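Ticket 84: pale patches in blacks on Kutik etching press
Opened by: Vibeke Ladefoged
Handled by: Ketill Eskildsen
Product: Kutik tabletop press, geared, with steel bed
Status: open, waiting on customer

Hello Ketill, me again (sorry!). You asked me to put everything in one place and keep adding to it, so I'm going to treat this as a sort of diary and you can skip to the bits you need.

The problem, for anyone else reading: I make monoprints, mostly in layers, mostly large areas of one dark colour with drawing scratched back into them. For the last few weeks every print off the Kutik has had a pale, chalky patch in it, on the left as you stand at the wheel. It looks as if somebody has breathed on the black. The edges of the patch are soft, and it's about as long as my hand. The right side is lovely. Velvety, dense, everything I bought the press for.

Ink is Evel oil-based black, the stiff one, with a little of their easy wipe worked in. Paper is Ingvarsson 300 gsm, soaked and blotted. Plates are plain acrylic sheet with filed edges. Two blankets, one thin and one thick, both bought with the press.

What I'd tried before I wrote to you the first time:

More pressure, both sides. The patch got smaller and the plate edges started cutting into the paper, so I backed off again.

More ink. Horrible, it squelched out at the right and the patch was still there.

Different paper from the back of the drawer, no idea what make. Patch still there.

Swearing. No change.

Reply from Ketill Eskildsen
Thanks Vibeke, very clear. Before we touch the screws, please turn the plate end for end and print again with the same inking. If the patch moves with the plate, it is plate or ink. If it stays on the left, it is press, blanket or bed. Please also tell me which way round the blankets normally go in.

Right, turned the plate round. Patch stayed on the left! So it's not my plate and it's not my rolling up, and I'll admit I was quite pleased, as I'd been blaming my wrist. The blankets go in thin one first against the paper, thick one on top, and I've always put them in with the sewn label at the wheel end. Always. I didn't realise until you asked that I'd never once turned them.

So then I turned them (I couldn't wait for you to answer, you'll have to forgive me). The patch went very faint and a second one turned up near the top right corner. I got so excited I rang the shop and told poor Maj in the framing room, who was in the middle of cutting glass.

Reply from Ketill Eskildsen
That tells us the blanket is part of it. Felt goes hard where size from damp paper soaks in, and it packs down. Please wash the thin blanket by hand in lukewarm water with a very small amount of mild soap, do not wring it, dry it flat. Then the paper strip test on both sides of the roller, dry, no plate. Send me what you find.

Washed it in the bath. The water went the colour of weak tea and there was a definite stiff area, like the cuff of an old shirt, which softened up after a good long soak. It took two days to dry flat on the landing and the whole house smelt of sheep.

Strip test next. I cut newsprint into strips the same width, put one under each end of the roller with the blankets in, wound the bed along a bit and tugged. Right-hand strip tore when I pulled. Left-hand strip slid out, with a bit of grumbling. I did it again with fresh strips and got the same thing. I then swapped the strips over, as I'd convinced myself I'd cut one thicker, and no, it's the left side that's loose.

Now, both pressure dials say nine. They have said nine since the press was put together at Istthorpe, and I've always trusted them. Can a dial be wrong?

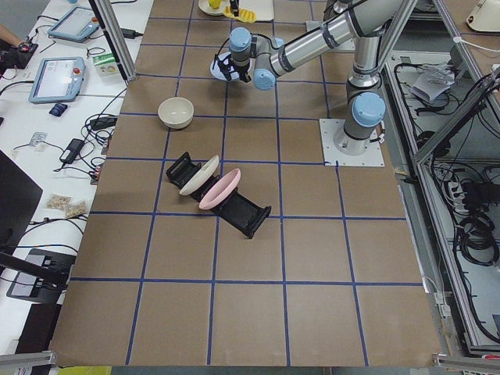 Last changed: 23 October 2019 by V. Ladefoged

Reply from Ketill Eskildsen
Yes, a dial can be wrong. It is only a collar held on the screw with a small grub screw, and if that slips, the number means nothing. Please wind both sides up until the roller is free, put the bare bed under it, lower each side until you just feel it touch, and write down what each dial says at that point. They should be the same.

Well, they're not the same. The right says zero, as it should. The left one is already at two when it touches. So my left nine has really been a seven, for goodness knows how long, and that would explain why the tops of my big dark prints from the spring are patchy as well. I'd told people it was deliberate. One of them sold on the strength of it.

I found the grub screw (it's on the underside, you need a mirror or a very bendy neck), loosened it, turned the collar back to zero and nipped it up. It needs the smaller of the hex keys that came in the bag. I'd lost the bag, so I borrowed a set from my brother-in-law.

Then a proper test print. Same acrylic plate, same Evel black, same paper, blankets in with the label at the far end this time, both dials at nine:

Left side much, much better. Proper black, and you can see the scratched lines all the way to the edge.

Top right corner still a touch grey when I tilt it under the lamp. I don't think anyone but me would notice, but I do notice.

Plate mark now even all round, which I hadn't realised it wasn't before.

The second print from the same plate, the ghost, had no patch in it at all. I'd have been happy with that one on its own. It has that foggy look I was after all last winter, where the first layer is still humming away somewhere underneath, and I've pinned it up over the sink and keep going back to it.

Questions while I've got you:

Should I be replacing the thin blanket anyway? I can't tell whether the top right corner is felt that hasn't recovered or something else. It does still feel a bit firmer there between finger and thumb, though I've handled it so much this week that I may be imagining it.

Is it worth putting a dab of something on the grub screw so it stays put? My brother-in-law says yes, but he says that about everything.

Would you leave the blankets in the press overnight? I've been lazy about that.

Reply from Ketill Eskildsen
Good work. In order. Yes, replace the thin one when you can, keep the old one for proofing. No glue on the grub screw please, just check it when you change blankets. And no, take the blankets out every evening, hang them over a rail and release the pressure on both sides. Turn them end for end each time they go back in. When the new blanket is in, please repeat the strip test and print one flat black with no drawing. If the corner is still grey, I want to look at the bed.

New blanket ordered. They say it'll be here at the start of November, and I've got a stack of paper cut and nothing else I can sensibly do on the press until then except small things, so I'm going to work on the little plates and keep them well over to the left. I'll do the strip test and the flat black as soon as it comes and add the results under this. Could you leave the ticket open for me till then?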